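Small Rooms & Workshops > Cleaning and Storage
Thread: Does the big purifier earn its floor space?

flultberg_16
Back room at our place is small, white walls, wood floor, and the purifier is the size of a filing cabinet. I want it gone. My other half at the keyboard here says it stays. We paid 400 for it secondhand and I have resented it since July. What do you people put on top of yours? Ours collects everything.
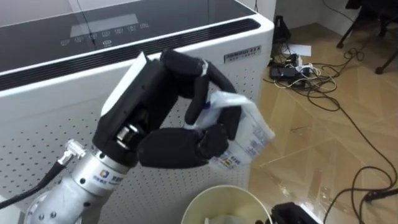
Glossy top, touch buttons, and a plastic packet going by.

parisi_attic
Nothing goes on top. There's a vent grille along the front edge of that top, and if you park a packet on it you've bought a very expensive shelf.

flultberg_16
So it's a shelf I'm not allowed to use. Great.

grolosik
Keep it, but get it out of the corner. Mine sat against a wall for a year and I blamed the filter.

flultberg_16
Out of the corner and into what? There's a door, a table and then the purifier. Today was jug day, too.
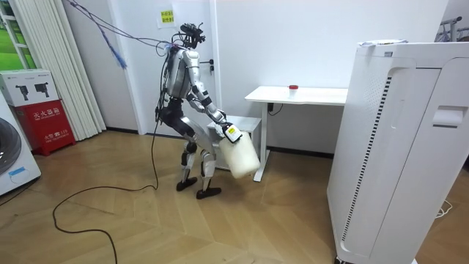
Jugs are my real complaint. They have no home, so they live wherever the last trip ended, usually in front of the door. I'd put them under the table, but the little white stool already has the left end and there's a plug on the wall down there. And before anyone starts, yes, the cup with the red lid is on the table. It pays no rent either.

parisi_attic
Stool goes on top of the table when it's not in use. Jugs go under, on the side away from the plug.

grolosik
Hard disagree. Stool on table means the stool is on the floor by lunch – and now you've got the jug AND the stool in front of the door.

prititcombe
Can we talk about bins instead? You sort the bin, you sort the room.

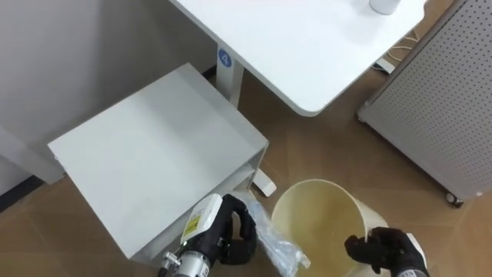
My rule is that tools and trash never travel together. Carry both and sooner or later you let go of the wrong one, and I once spent an evening fishing a tape measure out of coffee grounds. A drill that close to a crumpled plastic bag and an open bin makes my teeth itch. Drill gets put away first, then the bag. Also, flultberg, those smudges inside want a scrub with baking soda.

flultberg_16
It's a bin. It's allowed to have smudges.

prititcombe
That's how it starts.

grolosik
Liner. 23 in a roll, done.

flultberg_16
Fine, liner. The purifier is still up for debate. Will measure the far wall tonight.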